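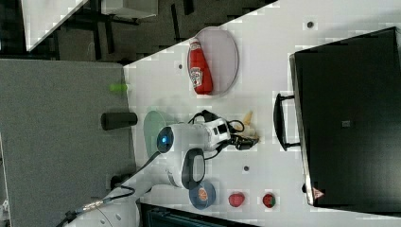 Ketchup on a plate, strawberries down at the other end.

Email This Post | Print This Post

I have been putting together a play kitchen for the back room, and it has taken over a good part of my September. The plan was to spend one evening on it. I am still going.

It started when Zofia Olszewski gave me two boxes of play food her kids had outgrown. She lives over in Barnville and did not want to haul them to the thrift store. I said I would take them for my nieces, who are here most weekends and have gotten tired of the puzzles.

I don't like buying furniture for kids that looks like kids' furniture. A plain white table is fine. You can wipe it down and use it for something else later. Everything that makes it a kitchen is on top of it, and it can all go back in a box.

The food is a mixed lot. The strawberries are my favorites. One is just a smooth red shape and the other one has a green leafy top, and I would guess they came from different sets. My younger niece has already decided they are different foods. The one without a top is a tomato, according to her. I did not argue.

The ketchup bottle is the thing everybody picks up first. It has the white cap and the white label, and it gets served with every meal, including breakfast. It usually ends up lying on a plate by itself, as if that were the meal.

I also went through the dishes. I wanted plates that are light, don't match too closely, and can get dropped. I looked at a set from Himer and another from Hviid, and both were nicer than I needed. In the end I mixed what I had in the cupboard with a few pieces from Dellero. The colors are soft greens and pinks, with some blue. I like that you can see through the green ones a little.

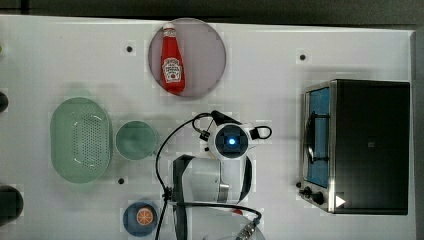

The colander and its bowl, with the orange slice on the blue plate.

The colander was a late addition. It is a big oval one, and I had been looking for a spot for it in my own kitchen for a long time. The kids use it more than I ever did. They "wash" the fruit in it and then move it one piece at a time into the small green bowl, which takes most of an afternoon.

The toaster oven takes up the right side of the table. It is black with stainless trim and it makes the whole thing look like a real counter. I keep it unplugged and the cord stays out of reach. Filippos Kouris asked me if it was too big for the table, and he has a point, but the girls like having an oven door to open. A smaller one would leave more room for plates. I may swap it if I see one cheap.

Things I still want to add:

- a cutting board
- 2 dish towels
- a bread loaf, the kind that comes apart in slices
- something to hang the towels on

I spent less than I thought I would. The dishes were the only real expense, and the food was free. I have not settled on where the boxes will go when we need the table back, so for now they are under the stairs behind the vacuum.

Next time I will write about the shelf, if I get the brackets up.

Email This Post | Print This Post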